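Diseño de juegos y promoción. Apuntes de la unidad 4: el juego promocional y las cifras que lo acompañan

Lectura previa: el capítulo sobre advergames del dossier. Quien no lo haya leído puede seguir la clase igual, pero se perderá la discusión del final.

1. De qué hablamos

Llamamos juego promocional al que se publica para vender otra cosa: una película, un refresco, una marca de zapatillas, otro juego. Suele ser gratuito, corto y fácil de abrir. Durante años vivió en el navegador y hoy vive sobre todo en el móvil. La bibliografía del sector lo describe con mucho entusiasmo y con muy pocos datos, y conviene fijarse en quién firma cada artículo. Buena parte lo escriben las agencias que los producen.

La tesis habitual dice que el jugador pasa más tiempo con la marca que ante un anuncio y que, por tanto, la recuerda mejor. La primera mitad es casi seguro cierta. La segunda hay que demostrarla en cada caso, y casi nunca se hace.

2. El caso Mondach

Trabajaremos con Mondach, un juego de carreras a pie para navegador que sirvió de promoción a la serie de animación Trisholm. El jugador controla a un mensajero que corre siempre hacia delante, esquiva obstáculos y recoge cartas. Hay un solo botón. Las partidas duran menos de dos minutos y al acabar aparece un enlace al tráiler.

La nota de prensa hablaba de «una experiencia profundamente inmersiva». Pido que subrayéis el adverbio. El juego usa perspectiva frontal con un único punto de fuga, el truco más viejo del género, y lo usa bien: el camino se estrecha, la vista se va al fondo y el jugador siente velocidad aunque el personaje apenas se mueva en pantalla. Es oficio. Llamarlo inmersión profunda ya es otra cosa. 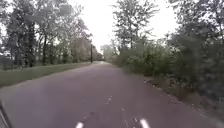
Figura 1. Camino en perspectiva, con el punto de fuga algo a la izquierda del centro.

Ejercicio breve: dibujad la línea de horizonte de un corredor infinito y desplazadla primero hacia arriba y después hacia abajo. Anotad qué pasa con el tiempo que tiene el jugador para reaccionar. La mayoría de los manuales afirma que un horizonte alto «da sensación de control». No he encontrado ninguno que cite una prueba con jugadores.

3. Las cifras

El estudio Kondier, responsable del desarrollo, publicó tres números que se han repetido en blogs y en alguna tesina:

Partidas iniciadas el primer día: 2000
Partidas terminadas: 800
Porcentaje de jugadores que «mostraron interés en la serie»: 46

Vamos por orden. Una partida iniciada no es una persona. Si alguien pierde a los diez segundos y vuelve a empezar, el contador sube, y en un juego de reflejos eso ocurre sin parar. El documento no dice cuántos visitantes distintos hubo.

Las partidas terminadas tampoco están definidas. ¿Terminar es llegar a la meta o es perder la última vida? La diferencia lo cambia todo, porque en el segundo caso el dato mide paciencia y en el primero mide habilidad. Escribí al estudio para preguntarlo y me remitieron a la misma nota de prensa.

En cuanto al tercer número, la letra pequeña aclara que «mostrar interés» equivale a pulsar el enlace final. Ese enlace estaba justo donde antes aparecía el botón de reintentar. Cualquiera que haya jugado con el dedo nervioso sabe lo que pasa ahí.

4. Una voz discrepante

Mwende Nyanda, que trabajó en la analítica de otra campaña parecida para la consola portátil Akbulut, contó en su charla una comparación bastante incómoda. Su equipo enseñó el juego a un grupo y un vídeo de la misma duración a otro. Reunieron a unas 1000 personas entre los dos. A la semana, el recuerdo de la marca era prácticamente igual. El recuerdo del juego sí era mejor: la gente describía los saltos, la música, el color de los obstáculos, y luego no sabía decir qué se anunciaba.

Tampoco hay que tragarse esto sin masticar. La charla no vino acompañada de los datos, el reparto de los grupos no se explicó y «a la semana» es un plazo elegido por alguien. Lo incluyo porque al menos había un grupo de comparación, que es más de lo que ofrece Kondier.

5. Material complementario: crónica de la presentación

Copio un fragmento del blog de la asignatura, de la promoción anterior. Fijaos en el tono y en qué preguntas quedaron sin hacer.
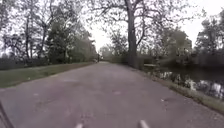
Valencia, julio

La demo de Mondach se abrió a las diez y a mediodía todavía había cola para los dos ordenadores. El responsable de la campaña repitió varias veces la palabra «comunidad». Probé tres partidas. La primera me gustó, la segunda me la sabía y la tercera la dejé a medias para ir a por café. Pregunté cuánta gente había visto un capítulo de Trisholm después de jugar y me dijeron que ese dato «se estaba trabajando».

Hasta donde sé, se sigue trabajando.

6. Para la próxima sesión

Elegid un juego promocional que podáis jugar todavía (muchos de los antiguos han desaparecido con la tecnología que los sostenía, y eso también es un dato). Entregad una página como máximo con lo siguiente:

Qué vende y en qué momento de la partida te enteras.
Qué acción repite más el jugador y si tiene alguna relación con el producto.
Una cifra publicada sobre la campaña, con su fuente, y qué tendría que haber medido el autor para que os la creyerais.

No acepto «se hizo viral» como cifra. Tampoco capturas de titulares.

Los trabajos que se limiten a decir que el juego es divertido tendrán la nota mínima, aunque el juego sea divertido. Las dudas, en tutoría o en el foro, donde ya hay un hilo abierto sobre el botón de reintentar.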